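I've been heads down on Flodden for most of October, so the blog has been quiet. Sorry! For anyone new, Flodden is my side project for training a two-armed robot policy entirely in simulation, and the part I've been stuck on is how much each camera really helps.

The setup is simple enough. The policy sees one view looking down at the table and one view from low down near a gripper. I'd always fed it both and never asked whether the second one was pulling its weight (it doubles my render time, so I probably should have asked sooner). So I went back to the tabletop task in Kwok, which is my little simulator wrapper, and trained 4 versions with different camera mixes, 10 runs each.
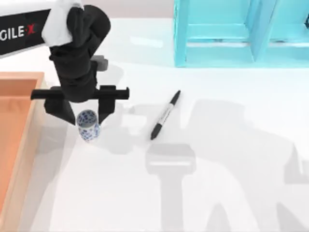
Same tabletop task, two very different views of it.
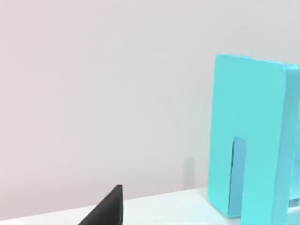
My guess going in was that the low view would be nearly useless. So much of it is plain wall, and a fingertip against a wall doesn't tell you much about where a cup is. And for the first part of the reach, yep, dropping it made no difference I could measure.

The grasp was another story. With the top view only, the policy got the cup in 4 runs out of 10. With both views it got 8! I watched the misses back and most of them were height errors - the fingers closed too early, right above the rim. From overhead that's a tiny change in the picture. From down low it's a big one.

I also tried the trick from the Clinerard writeup, where you randomly blank out one camera during training. It took me 2 evenings to get working and scored about the same as plain both-views, but the motion looks way smoother to me. I don't have a number for "smoother" yet, so take that with some salt.

Next up is running the whole thing again on the bigger machine at Fandotberg, with the lighting randomized too. I also want to try shrinking the low view down to a postage stamp and see how far I can push it before the grasps fall apart.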